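Two-arm cell on the kitting bench - what happened to your packers?
Forum: Shop Floor > Automation and Staffing

kitbench_lou
We pack small decorative parts into trays at Unstead. Until July the bench was three people on days and two on evenings. Management bought a two-arm cell from Zevlow and the evening shift now runs with one person, who loads trays and clears faults. The other evening packer moved to receiving at the same rate of pay.

Logged throughput on the cell is 107 trays a shift. The manual bench did 142. The argument for the cell is that it will run through breaks and that the rate will come up with tuning. I am trying to find out whether anyone has seen the rate come up, and what the operator's job looked like by then.

torque_spec
Ours came up, but mostly from changing the trays. We stopped letting the integrator treat tray position as fixed, because the operators were spending half the shift squaring trays to tape marks. Ask Zevlow whether the pick routine accepts a rotated tray. If it does, remove the tape.

kitbench_lou
It does accept rotation. Layout in the simulation they tune against is one red tray and one wooden tray on a marble top, with the red one set at an angle. The right arm holds one part over the wooden tray, and the left arm has no part in its gripper.

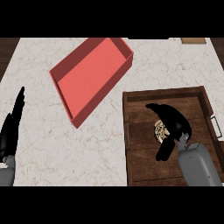
Gikumeo replied that the second arm is a staffing question before it is a programming one. If the sequence only ever uses one arm at a time, the plant has paid for two and removed a person to justify it. Get the idle time per arm from the controller log and take it to the next review.

torque_spec
Disagree. An idle arm costs nothing once installed. An operator standing at a fault light does. Our worst figure was walking time, since one person covered 2 cells at opposite ends of the room. We moved the cells and the complaints stopped.

Gikumeo
Complaints about walking stopped. Did anyone ask about the rest? A packer who used to inspect every part by hand now sees them only when something faults. Our reject rate at final check went up for that reason, and final check was blamed for it.

kitbench_lou
Same here - final check has asked for another person. That request was not in the original cost sheet.

platen9
We went through this with a Kravets cell. What worked was giving the operator edit rights on the pick order and speed limits. Training took 3 shifts. Before that, every change was a ticket and a two-day wait. The job also got regraded, which took longer than the training.

torque_spec
Edit rights on speed limits would not pass our safety review. Pick order, yes.

platen9
Limits are capped by the integrator. The operator can only go lower.

kitbench_lou
Review is 27th September. I will ask for idle time per arm, pick order edits and the final check headcount on the same sheet.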